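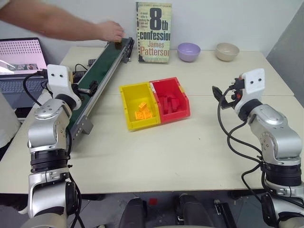 03/01/2023

Dye bath notes, madder on wool, second round.

Weighed out the Menitz yarn dry: 515 g, three skeins. Scoured with a little soda and left to cool in the pot overnight. Mordanted with alum as before. The scale drifts when the door is open, so I closed it and weighed again. Same number.

Bath brought up slowly and held at 70 C. Last time it got away from me and the red went brown. Stirred every so often, no boiling.

Godelieve Vandenberghe wants the rinse water tested before we blame the root. She may be right, the tap here is hard. Took a jar of it and put it on the shelf by the sink, labeled.

Skein 3 is paler on one side where it was tied too tight. Retie with a loose figure eight next time.

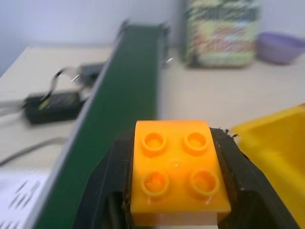 To do

Order more alum from Nerero, we have enough for 2 small baths.
Cut light test strips and tape them in the south window. Leave them up until May.
Ask Godelieve for her copy of the Öztürkmen recipe, mine is missing the page on chalk.
Wash the big pot. It still has a ring from the walnut.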